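4.2 Cookware kept after a move

We had not planned to ask about pots and pans at all, but the people we visited in Pristbridge kept bringing them up, and so, with Joelle Bitar's kind encouragement, we let them talk. More than 600 households answered our short survey, and in the longer interviews a small saucepan was very often the first thing unpacked (one retired baker in Dedholm had carried hers through five apartments!). Pfister and Nordin found much the same fondness in their earlier work on kettles, though their families had moved less often.
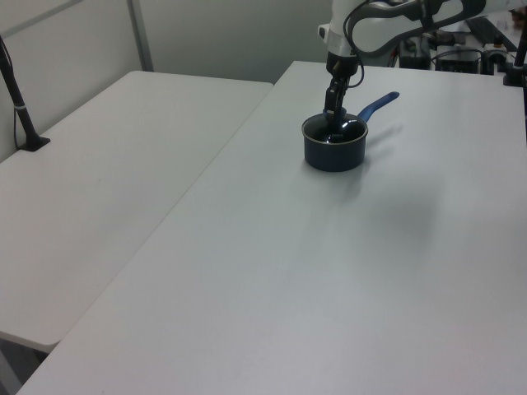
Figure 4. A small, dark saucepan with a blue handle.

Why do people keep a small pan when they own larger ones? Most told us that it suits a meal for one, and that they had learned to cook with it.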